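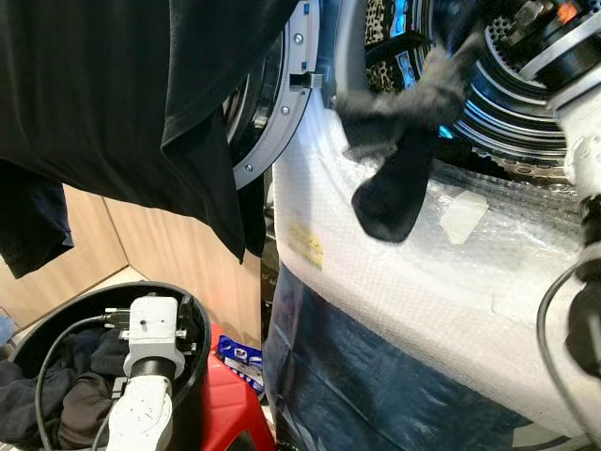

Citlali Solís told us that in her family the socks went into the wash first, one at a time, and that she had never in her life met anybody who did it differently. We had expected opinions about detergent when we started this project, and what we got, from her and from nearly everyone else at Skelton Hall, was opinions about order. What goes in first? What goes in last? Do the T-shirts get turned inside out (my grandmother would say yes, and loudly)?

So we rewrote our question. The report was going to be called "How Students Wash," and it became a study of dark laundry only: black, gray and navy things, and how people sort, load and check them. We talked to 13 residents over the spring term, most of them in the evening after 9, when people seem happiest to chat about their chores. Damián Palacios did the interviews and I wrote up the notes, which ran much longer than our teacher asked for, and I am sorry about that!

Sorting turned out to be looser than the advice we had read. Most people had a bin for darks and trusted it completely. Prints were the real trouble. A leopard print is part dark and part light, and 5 of our residents put one in with the blacks without a second thought, while 2 would only wash it by itself.

The part I enjoyed most was about checking the drum. Small things like to cling to the metal, especially up at the back and behind the lifters, and a single dark sock is easy to miss. Damián's suggestion, which we tried ourselves for the rest of the term, is to run a hand all the way around the inside before closing the door and again after unloading.

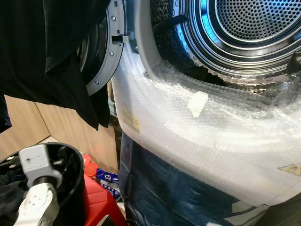

Figure 2. The open drum, with its perforated back wall and a dark lifter near the top.

We would like to ask the same questions about towels next year, if the residents will still have us.

Contact: Skelton Hall Student Projects | Copyright the authors | Back to top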